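Ticket: Gretby, "Grelitstead" video, mouth and words no longer on speaking terms
By Costel Gashi
17 February 2020
7 min read

Status: closed, reopened, closed
Reported by: Liis Adomaitis (management)
Handled by: Costel Gashi, with Priit Jaunzems on the edit
Platform: Floltport, video delivery side

What was reported

Liis wrote in on Friday night, subject line "LIPS". The new Gretby video had gone up on Floltport as an unlisted preview and by the last chorus he was rapping a little after himself. Fine at the start. Fine through verse one. By the second hook it looks like a good dub of a foreign film, and by the outro it looks like a bad one.

She attached a screen recording of her phone playing the preview, with her own kitchen audible over it, and asked whether we could "just nudge it." I wrote back that you can nudge something that is late by the same amount all the way through, and this wasn't. She wrote back "nudge it more at the end then." In fairness to Liis, that is a rough summary of what we ended up doing.

Priit measured it against the snare in the outro. Picture behind sound by 200 ms. At the top of the song, zero.

What I tried first, in the order I'm least proud of

1. Played the preview on a different phone. Still late.

2. Played it with wired headphones, in case it was Bluetooth. It's always Bluetooth. This time it was not Bluetooth.

3. Cleared the cache. I don't know why I clear the cache. It's like tapping a barometer.

4. Deleted the preview and uploaded the same file again. Floltport took 36 minutes to process it and gave me back the identical problem with a fresh link, which I then had to send to everyone who had the old link. Two people are still watching the old link and reporting that nothing has changed. They're right.

5. Opened a chat with Floltport support. They asked me to clear the cache.

6. Opened the delivery file on the desktop in the office player. In sync, beginning to end. This was the first useful result and also the most annoying one, as it meant the file was both correct and wrong.

Where it started to make sense

Priit sent over the project details on Saturday. Most of the video is from the proper shoot and sits at 30 frames a second like a grown-up. The second verse, the hooks and the whole outro use clips that Gretby's cousin Justinas Pētersons filmed on his phone back in July, on the roof, when the song was a demo with a different name and no bridge.

Those clips are the best thing in the video. They are also variable frame rate. The phone speeds up and slows down its frame rate as it pleases, depending on the light, and writes a note in the file saying when each frame ought to be shown. Our office player reads the notes. Priit's editing software mostly reads the notes. Somewhere in the export preset, the one called "FINAL web use this", a box was ticked to pass the timing through untouched, so the finished video inherited the phone's habits. Floltport's encoder doesn't read the notes. It lays the frames down at an even pace and hopes for the best.

So every phone clip added a bit of lag, the lag stacked up, and the outro, which is nothing but phone clips, took the full amount in the face.

For anybody who wants to check their own file: open the media information panel and look for the frame rate line. If it says "constant," your problem is elsewhere, good luck. If it says "variable" and gives you a minimum and a maximum, you have found your evening.

The fix

Worked on the first go, which made us both suspicious.

a. Pull every phone clip out of the project. Keep the originals somewhere safe and don't rename them.

b. Convert each one to constant 30 before it gets anywhere near the timeline. Priit used the free converter everybody uses. Quality slider high, audio left alone.

c. Relink the clips. Most of them dropped straight back in. A few in the second hook came back shifted and had to be slid by hand against the hi-hat.

d. Mute the phone audio. It had been left on, very low, under the master. You can hear somebody on the roof say "is it on?" before the second verse. There was a short debate about whether this was a creative decision. Gretby says it is now.

e. New export, new preset, box unticked. The old preset has been renamed "FINAL web DO NOT use this", and I give it a month.

f. Upload, wait, watch the outro three times on two phones and a laptop.

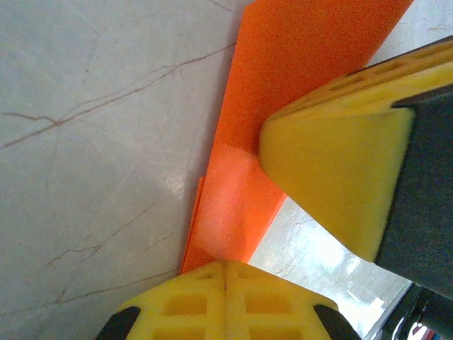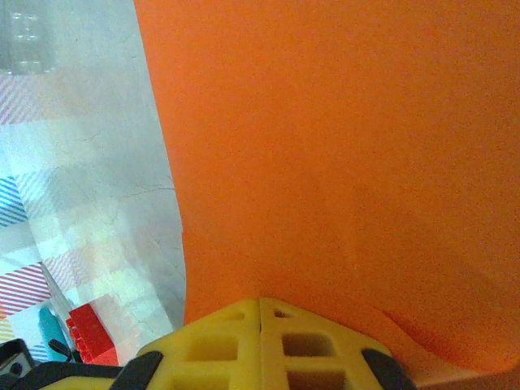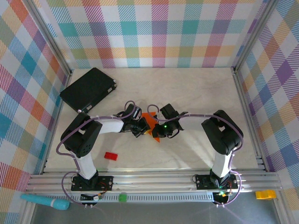 Reopened: wrong artist page

I closed the ticket on Sunday at lunch and had it back before the coffee was done.

Liis again. Sync perfect, everybody happy, one small thing: the video was showing on the wrong Gretby. There is another act with the same name on Floltport, a vocal group who do winter hymns, and their followers had received a notification about a song whose first line I will leave out of the ticket. The comments were more positive than you'd think. Someone called Aigars Kazlauskienė, who I gather runs the hymn page, sent us a very polite message asking if it could be moved, and adding that the drums were good.

Cause: me. When I deleted the first preview, the artist ID went with it. The re-upload form fills the artist field by name, picks the older account when two match, and shows you nothing but the name to confirm. It said Gretby. I agreed that it was Gretby.

Fix: take it down from the wrong page, paste the artist ID in by hand, and don't let the form finish your typing. If the field turns from gray to white after you tab out of it, the form has helped you. Go back and paste again.

Floltport say a mapping change can take a while to reach search. Until then, searching the song title brings up a dead tile on the hymn page and a live one on ours. Use the direct link.

Still open, minor

- Label credit. Tamošiūnaitė appears correctly on the audio release and as a row of question marks on the video. The video form does not care for letters with things on top. Support have been told. They asked me to clear the cache.

- Preview thumbnail picks the one moment where Gretby is blinking. Custom thumbnail is uploaded and "in review." It has been in review longer than the video was in the edit.

- Subtitles. The automatic ones have rendered "Grelitstead" a different way in each chorus, and one of them is close to libel. Priit is typing them out. Please don't turn on auto captions before he's done.

- The old preview link. If you are one of the two people, it's the other link.

Notes for next time

Ask where the footage came from before asking what's wrong with it. I spent most of Friday night on the upload and the thing had been baked in since the export.

Convert phone clips on the way in, every time, including the ones where the person says it's a really good phone. Justinas says it's a really good phone.

Check sync at the end of the song. Everybody checks the first ten seconds and then goes to get something to eat. If the opening is tight and the outro is loose, it's drift. If both are off by the same amount, it's an offset, and Liis can have her nudge.

Write the artist ID on the job sheet. I've added a line for it under the title, in a bigger font than the title.

Comment from Priit, Monday: converted files are on the shared drive in the folder called roof. The folder called roof2 is also the roof but please leave it alone.

Comment from Liis, Monday: looks great. Can we make the outro longer?

Contact the desk: use the form on the Help page | © 2020 | Back to top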